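4.2 Small-parts sorting: container and surface

Fasteners were the worst of the loose stock at the Plallonstead workshop. Before August they lived in jam jars and one coffee can, all mixed. We wanted to know if people put screws away more reliably when the box is divided and you can see into it. Short answer is yes, mostly, with some caveats below.

Container. All sorting was done with compartment organizers, smoke-gray plastic, latches on the long side. We tried solid-wall boxes first and dropped them. People opened the wrong one, swore, opened the next. With the gray plastic the partitions can be made out from outside, so the user has some idea of the layout before touching a latch (Fig. 6).
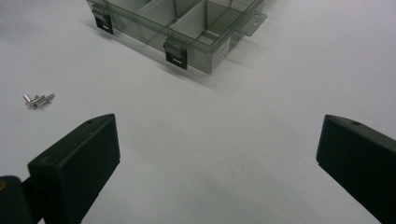 Figure 6. Compartment organizer on the white tabletop, with two small silver screws lying loose at left.

Surface. White, matte, nothing printed on it. This matters more than we thought going in. On the old bench, which was dark and oily, a dropped screw was gone. On white a small silver screw can be picked out from a normal standing position, though not always fast. The gray shadow next to a box is the one bad spot, several particpants missed screws there and found them only when the box was moved. We did not control for lighting. Should have.

Procedure. Each session used 131 mixed screws, poured from a cup. Participant sorts by length and head type into the compartments, closes up, says done. No time limit. Strays left on the table were then collected and logged. Total pool was 700 screws, same pool throughout, so wear on the heads may be a factor by the end (see 6.1). Tsoukalas ran the Lunorthorpe sessions alone and used a slightly different pour, from the palm instead of a cup, which spread the screws wider. Those sessions are marked in Table 3.

Dividers. Thin walls, upright, same tint as the box. The compartments have rounded corners and we came to like that, small screws slide up the curve under a fingertip instead of jamming in the angle. Square-cornered inserts (the Dralteo type, used in the pilot) needed tweezers or tipping the whole box out. Tipping the box out undoes the sort. Obvious, but it happened in nearly every pilot session.
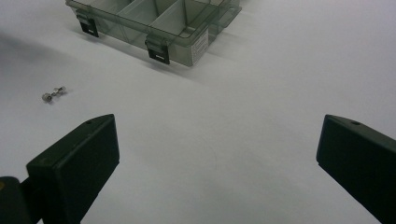
Figure 7. Front wall of the organizer with its two black latches; three dividers visible inside.

Latches. Two per box on the front face, black lower tab on a gray hinge piece. Users tended to close only the nearer one and carry the box off like that. Following Alexiou we score a box as "put away" only if both are shut, and this lowers our numbers quite a bit compared with the pilot. A box on one latch is fine flat on a shelf. Turned on its side the lid lifts at the free corner and the short screws migrate between compartments. We had one full mix-up this way, session excluded.

Labels. Not tested. Some participants asked for them, some wrote on tape and stuck it to the lid, and we let them. Tape was removed between sessions. Wether labeling helps beyond just seeing the contents is left for the follow-up, planned with 300 screws per session and one box each.

Contact: V. Tsoukalas, Plallonstead workshop study | Posted October 8, 2019 | All rights reserved | Back to top

Comments (3)

benchrat: agree on the white table. mine is a old door painted white, best thing I ever did

M.K.: What head types were in the pool? Can't find it in section 3 either.

harrow_j: The one latch thing is so true. I do it every single time and then wonder why the M3s are in with the washers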